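Clothes and bag repair mornings return to Stadville

Feb 25, 2025

Free repair mornings for clothes and bags are coming back to Stadville next month, after the Khosravi Hall on Binmont Road agreed to lend its main room without charge.

The sessions stopped in November when the old venue closed for roof work. Mahtab Hassanpour, who runs them, said 14 people had already put their names down to mend.

"We had a waiting list before we had a room," she said. "Most of it is coats. People put up with a stuck zip all winter and then bring it to us in spring."

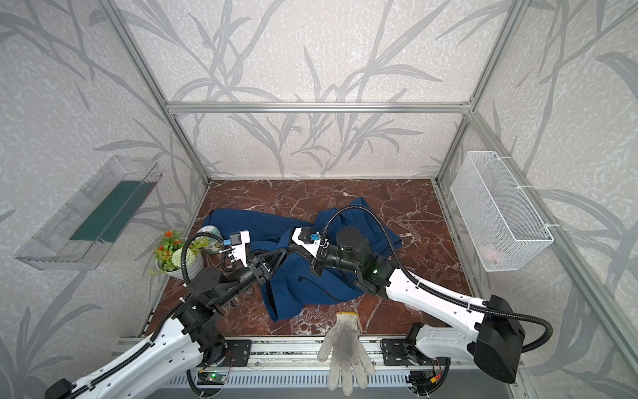 Navy fabric with a small zipped pocket.

Each morning will have 60 places, booked by phone or at the hall desk. Visitors may bring 2 items each and are asked to wash them first. Leather, wetsuits and wedding dresses will not be taken.

Pejman Rahimi, a retired tailor, will look after hems and linings. Zips go to Aurelio Aguirre, who mended luggage at a shop in the town for many years. He said a worn slider was the usual fault and could often be swapped in a few minutes – a full new zip takes far longer and may mean leaving the item until the next session.
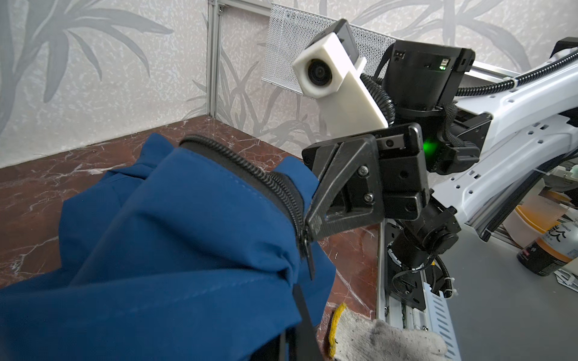 A black zip and its slider on blue fabric.

Thread, buttons and common sliders will be free. Anyone needing a full zip will pay what it cost. Flitel, the haberdashery opposite the station, is giving a box of end-of-line stock and will lend 2 sewing machines.
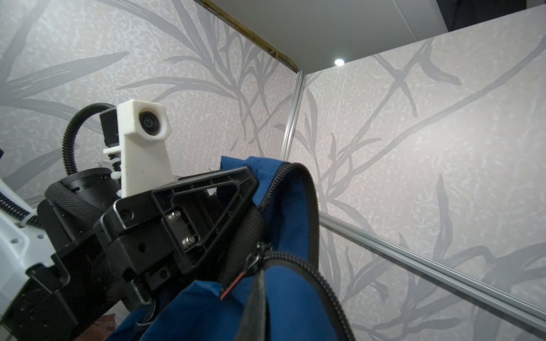

Learning to mend

A beginners' table will run alongside the repairs, led by Mojtaba Yazdani. It will cover sewing on a button, closing a split seam and patching a knee. Children are welcome with an adult.

Bahman Hashemi, the hall's bookings manager, said the room was free until the summer and that he would look at later dates after Easter. Parking is at the rear, and the side door has a ramp.

Bookings open at the hall desk on 3 March.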